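About Gilleo Radio Supply

Gilleo Radio Supply sells antennas, coax, connectors and power supplies to licensed amateur radio operators. We started with one shelf of used gear and a mailing list of 49 hams. Today we ship to operators all over the country, and we still answer the phone ourselves.

What we carry

Most of our stock is for the HF bands. The Bravo line is our own series of wire dipoles, cut and tuned in our shop and sold in 4 lengths. We also carry Zellomov tuners and a small range of mobile mounts. If a part is not on the site, ask. We keep a lot of odd adapters in drawers that never made it into the catalog.

Repairs

We repair most tube and solid state transceivers. Bench time is billed by the hour, with a two-hour minimum. Please send the power cord and microphone with the radio, and write your call sign on the box.

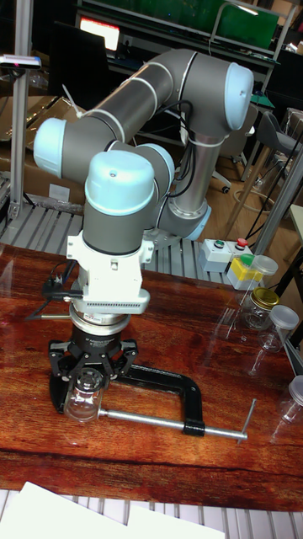
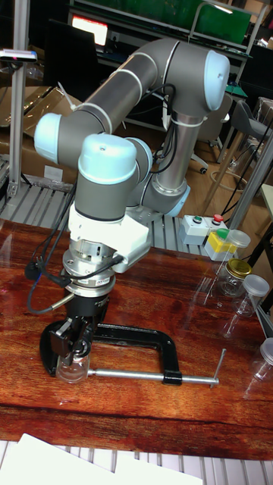
Club orders

Clubs that order 13 or more antennas at one time get our dealer price. Shipping is free on club orders within the state.

Visit us

The store is in Udolia, next to the feed mill. Parking is in back. We close for two weeks each November to take inventory, and web orders placed then go out when we reopen.

Page updated March 1, 2020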